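**Rasmus Jaunzems**

1/ November project: I am teaching myself to keep clothes folded. Not in the big wardrobe, that one is lost for this year. I start with the open shelf unit in the hall, a Junberg, bought used for 107.

2/ My rule is simple. One compartment, two things, no more. When I put four, I pull the bottom one and everything falls on my feet.

3/ I also stopped to make perfect squares. I fold in half, fold again, put it in. 15 minutes in the evening – then I close the topic and drink tea. 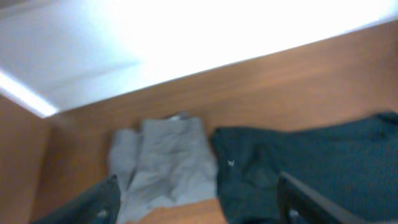

*Two in one compartment, the light gray one in the center. A bit rumpled, I accept it.*

4/ What I like with the open shelf: I see what I have. In a drawer I forget a thing for half a year and then I buy the same one again. This happened with gray clothes three times.

5/ What I don't like: dust. I wipe the wood with a dry cloth before I put clean clothes back. If you have a better method, please write me.

6/ Somebody asked if I will buy the new Lunde unit with doors. It costs 300 and I would hide a mess behind the doors, I know myself. So no.

7/ Next are the sweaters. They are thick and I don't know yet if two will fit – maybe one per compartment. I will try it tomorrow after work.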